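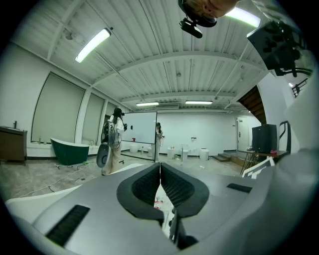
Getting a big echoey room ready for a community trivia night

By Kathleen Kinsella
March
3 min read

I've run the footy club trivia night for a few years now, and the questions are the easy bit. The hard bit is a large room with hard walls and a tin-style ceiling, where every word bounces back at you and the tables down the end hear mush. My setup takes an arvo and costs very little.

Step 1. Clap before you do anything else

Stand where the host will stand and clap once. Then do it from the middle, and again down the back. If you hear a flutter after the clap, you'll need something soft on at least one wall. We hang old doonas over clothes racks (ugly, but they work a treat).

Step 2. Bring the speakers in closer

My first year I put one big speaker at the front and cranked it. Terrible idea! Two small ones halfway down the room, turned well under what you'd expect, are miles clearer. Mine are a secondhand pair that cost me $278 with stands, and Colm Fahy got his for $253 – he's never let me forget it.

Step 3. Pull the tables together

Leave the far end bare if you can. Cluster everyone in the front two thirds, with tablecloths on every table, even if they're just op shop sheets. A room full of people soaks up a lot of sound, so don't panic if your four o'clock test is a bit ringy.

Step 4. Sort the lights

Full overhead lighting feels like an exam. I switch off whichever bank is nearest the host and put a cheap lamp on each table. Check people can still read their answer sheets, and tape down every cord.

Step 5. Do a proper read-through

Get a mate to sit at the worst table while you read five questions at normal speed. Yaryna Hnatiuk does mine, and she's ruthless about mumbling. Slow down on names and numbers, and repeat each question once – then once more at the end of the round.

Pack-up takes me an hour with two helpers. Doonas go last, in the big striped bags.

Related
Writing a picture round that isn't all flags
Meat tray raffles: what to charge
How to score 200 answer sheets without losing your mind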